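Packing the AC remote – with the unit or in its own box?

LenaSt
8th February
Moving in two weeks and doing the bedroom first. The landlord at the new place says the AC there works with the same kind of remote as mine, so I'm keeping it. My plan was one open box on the bed for all the small stuff, remotes first, then chargers and lamp parts.
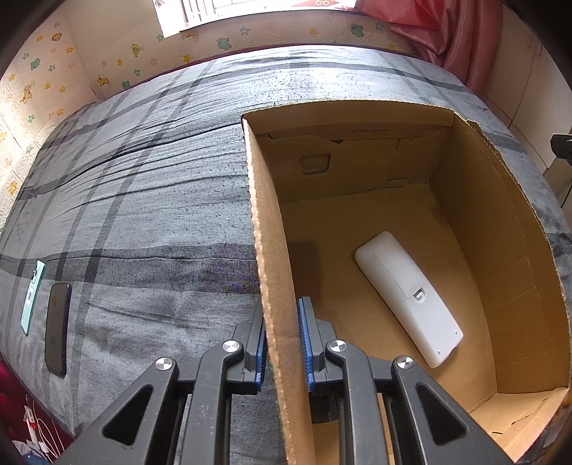 The box used to have a lid but I cut the top off to make it easier to reach into. Now I wonder if that was dumb. Would you tape something over it or start again with a new box?

kofi_q
New box. A cut top has no strength and you can't stack on it. I paid 2 dollars each for mine and never regretted it.

Sreekumar K
Disagree. For remotes and cables an open box is fine, it rides on the back seat. Save the good boxes for books. Take the batteries out though.

kofi_q
Fine if you have a back seat. Plenty of people have everything on the truck.

LenaSt
It's all going on the truck, 80 miles.

bhavana_p
Then I'd put the remote in a zip bag, write "AC bedroom" on it and carry it in your purse. We had 23 boxes last February and the remote was in the last one. Slept badly for a week.

Sreekumar K
A bag inside the box does the same job. Just label the side, not the top – you won't see the top once things are piled up.

kofi_q
She doesn't have a top.

LenaSt
OK, zip bag for the remote, and I'll get a proper box for the lamp parts. Batteries are coming out tonight.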